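Mieczysław Czarnecka @ Trellby
2024-11-14

1/ Everyone in my feed is passing round the Destero result on two-arm cable handling. I've read it twice now, appendix included, and I have doubts. Bit of a thread.

2/ The claim: train one policy on 3,212 demonstrations, give it two arms and a cable it has never met, and it copes. "Robust to unseen cables" is in the title. Big words for a paper with 64 test trials in it.

3/ We've been trying the same recipe on our own bench at Trellby. Two arms facing each other, one on the cable, the other holding the screwdriver.

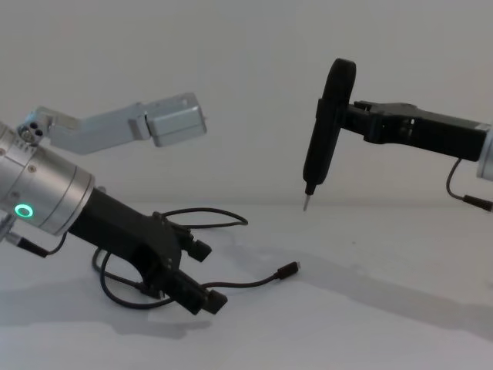

My first gripe is what counts as a success. In the paper, a trial passes if the plug leaves the table and stays up for a moment. Which way it's pointing doesn't come into it. If you want to put the thing in a socket afterwards, that's most of the job.

4/ Second gripe: the starting positions. Go to the appendix and you'll find 19 layouts, all drawn up by the same person who recorded the demos. I'm not accusing anyone of cheating. I know what my own layouts look like when I've been at it all afternoon, and they get very samey.

5/ Third, the "unseen" cables. Same thickness as the training ones, same stiffness as far as I can tell, different colour. Sorry, but that's a paint job. Show me a stiff braided one that won't lie flat.

6/ The wrist view is where I'd expect trouble. Thin black cable, black fingers, a second cable looping off to one side. Which one do you follow, and where does it end? The paper has no trials with two cables on the table. None.

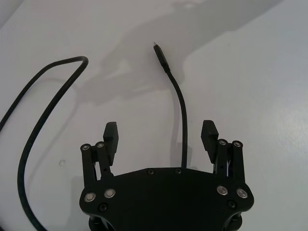 7/ Things I did like: they kept the failed runs in the release, and the Valdovinos baseline was tuned properly for once. Credit where it's due.

8/ What would change my mind: layouts drawn by someone outside the lab, a pass mark that includes plug direction, and a second cable as clutter. 18 trials done like that would tell me more than the 64 we've got.

9/ I'm giving a short talk on this at Zulasdale in February. If the Destero lot want to send me their checkpoint before then, I'll run it and post whatever comes out, good or bad. DMs open.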